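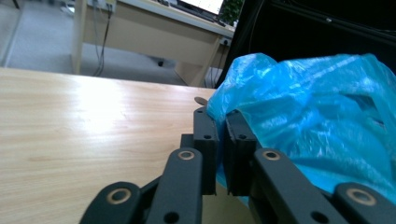
# Streifentasche Botholm, 31 Liter

Ich sag's gleich vorweg: Das ist meine Lieblingstasche im ganzen Sortiment, und ich bin bei Einsatztaschen wirklich schwierig. Ich bin lange genug Streife gefahren, um zu wissen, wie sich so ein Ding nach einer Nachtschicht anfühlt, wenn man es morgens um sechs aus dem Kofferraum wuchtet und der Tragegurt wieder mal unter der Warnweste vom Kollegen klemmt. Die Botholm kommt von Makhubela, einer kleinen Näherei in Plillton, die früher fast nur Segeltaschen gemacht hat (das merkt man an den Nähten, im besten Sinn!).

Gedacht ist sie für Streifendienst, Ordnungsamt und Bereitschaft, also für alle, die ihren halben Arbeitsplatz jeden Tag von der Wache ins Auto und zurück tragen. Auf dem Beifahrersitz steht sie stabil, weil der Boden versteift ist, und der Sicherheitsgurt geht durch zwei Schlaufen auf der Rückseite. Klingt banal, ich weiß. Aber wer einmal bei einer Vollbremsung Formulare, Taschenlampe und Thermobecher aus dem Fußraum gefischt hat, der versteht mich.

## Was reingeht

Das Hauptfach ist mit 31 Litern ordentlich groß, ohne dass man darin nach seinem Zeug tauchen muss. Innen lässt es sich mit 3 Klett-Trennwänden unterteilen. Bei mir sieht das so aus:

- vorne die Klemmmappe mit Vordrucken, hochkant, damit nichts knickt
- in der Mitte Handschuhe, Absperrband, Kreide und die große Lampe
- hinten Regenjacke, Ersatzshirt und Brotdose (ja, die Brotdose gehört zur Ausrüstung)

Dazu kommen 5 Außentaschen. Zwei davon haben einen Reißverschluss mit langen Zugschlaufen, die man auch mit Einsatzhandschuhen zu fassen kriegt, der Rest ist offen mit Gummizug. Im Deckel sitzt noch ein flaches Netzfach für Stifte, Dienstausweis und den Kleinkram, der sonst immer ganz unten landet. Ein Funkgerät passt in die linke Seitentasche, die Antenne schaut dann oben raus. Für die ganz langen Modelle ist die Tasche allerdings etwas knapp, da bitte vorher nachmessen. Die Innenmaße schicke ich gern zu.

Was bewusst fehlt: ein Waffenfach. Ich werde das oft gefragt, und meine Antwort bleibt dieselbe. Die Dienstwaffe gehört ans Holster oder ins Schließfach, und eine Tasche mit Klettdeckel ist beides nicht.

## Material und Pflege

Außen ist dichtes Polyamidgewebe in Schwarz oder Dunkelblau, innen ein helles Futter. Auf das helle Futter habe ich bei Makhubela richtig lange gedrängelt! In einer komplett schwarzen Tasche findet man nachts nämlich gar nichts, und im Wagen will man ja nicht ständig die Festbeleuchtung anmachen.

Der Boden ist beschichtet und lässt sich abwischen. Schlamm lasse ich erst trocknen und bürste ihn dann raus, danach lauwarmes Wasser mit ein bisschen Kernseife. Bitte nicht in die Waschmaschine, auch nicht im Schonprogramm, die Versteifung nimmt das übel. Und die Trennwände einzeln saubermachen: Im Klett sammelt sich alles, was man eine Schicht lang so unter den Fingernägeln hatte.

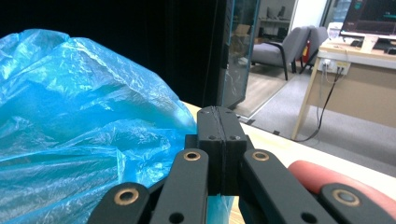
Imprägnieren würde ich einmal im Jahr, am besten im Herbst, bevor das Schmuddelwetter losgeht. Ein normales Spray für Outdoorjacken reicht völlig. Die Reißverschlüsse freuen sich gelegentlich über etwas Silikonstift, vor allem, wenn die Tasche oft im Sand oder auf Schotter steht.

## Botholm oder Brullton?

Die Brullton ist die kleine Schwester, gleiche Machart, aber als Umhängetasche und ohne versteiften Boden. Für Fußstreife, Fahrradstaffel oder den Innendienst finde ich sie angenehmer, weil sie flach am Körper liegt. Wer im Auto unterwegs ist und Wechselkleidung mitnimmt, wird mit ihr nicht glücklich. Ich habe beide und greife im Winter eigentlich immer zur Botholm, im Juni dann auch mal zur Brullton.

Die Namensfelder aus Klett passen übrigens an beide Modelle. Wer schon Patches von der Brullton hat, kann sie einfach umziehen lassen.

## Beschriftung und Sammelbestellung

„POLIZEI“ und andere Hoheitsabzeichen gibt es nur gegen Bestellung über die Dienststelle, mit Stempel auf dem Formular. Da lasse ich auch nicht mit mir reden, selbst wenn jemand sehr nett anruft. „ORDNUNGSAMT“ läuft genauso. Neutrale Felder mit Namen oder Funkrufnamen bekommt jeder, die stickt Makhubela direkt in Plillton, in Weiß, Silbergrau oder Reflex.

Für Dienststellen mache ich gern ein Angebot. Schreibt mir einfach, welche Farbe ihr wollt und was auf die Felder soll, dann melde ich mich. Eine Mustertasche zum Rumreichen verschicke ich auch, die darf ruhig mal eine Woche mit auf Streife und muss danach nicht geschniegelt zurückkommen.

## Lieferung und Garantie

Unbeschriftete Taschen gehen meistens am nächsten Werktag raus, mit Stickerei dauert es fast 3 Wochen. Auf Nähte und Reißverschlüsse gibt Makhubela 5 Jahre Garantie. Ist danach mal was kaputt, schickt die Tasche trotzdem her, oft lässt sich ein Gurt oder eine Schnalle für kleines Geld tauschen. Bitte vorher leerräumen, ich hatte hier schon Brotdosen drin, die ich lieber nicht aufgemacht hätte.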